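An afternoon at the Tramberg open day

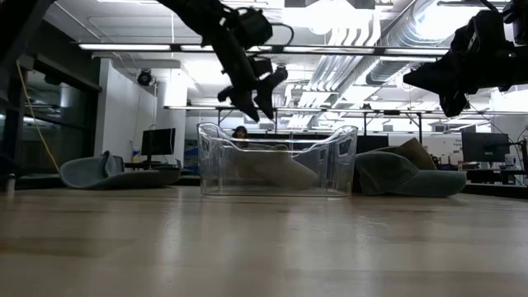

J. Urquhart

Tramberg opened its work floor to visitors on 12 May 2022, and I went because we are redoing the stockroom at our own shop and I wanted to see how other people deal with soft goods. Entry was free but you had to sign up. The sheet at the door had 88 names on it when I added mine.

The floor is one big open room with bright ceiling lights. The part I had come for was the sorting table, which has a light wooden top with a faint grain. A clear plastic bin stood in the middle with a greyish-tan piece of fabric lying in it, and there were grey-green soft things on the table to either side. The one on the left was low and long like a slipper, with one end curled up. The one on the right was bigger and lumpier and had been pushed right up against the bin.

I spent more time on the bins than anything else. Ours at home are solid gray and we label every one, and the labels fall off. A clear bin lets you see that there is cloth in it, though the walls blur it enough that you may still have to look in from the top. These have rounded corners and a rim that rises at the ends, with grip holes cut in the sides. I asked for the supplier and was told Wotus, and that a case costs 70 dollars before shipping. I wrote that down.

The talk was in the side room and ran long. It covered how returned fabric items are sorted by size first and by color second - we do it the other way around. The speaker said they had tried color first in March and went back after a week. There were 83 chairs and people still stood along the wall.

Coffee was at the far end, with rolls from a bakery called Letov. The rolls were gone by the time I got there.

Parking is behind the building and the bus stop is across the road. Take the 104 and get off at the second stop after the bridge. If they hold it again I would go earlier in the day and skip the talk - the handout has most of it.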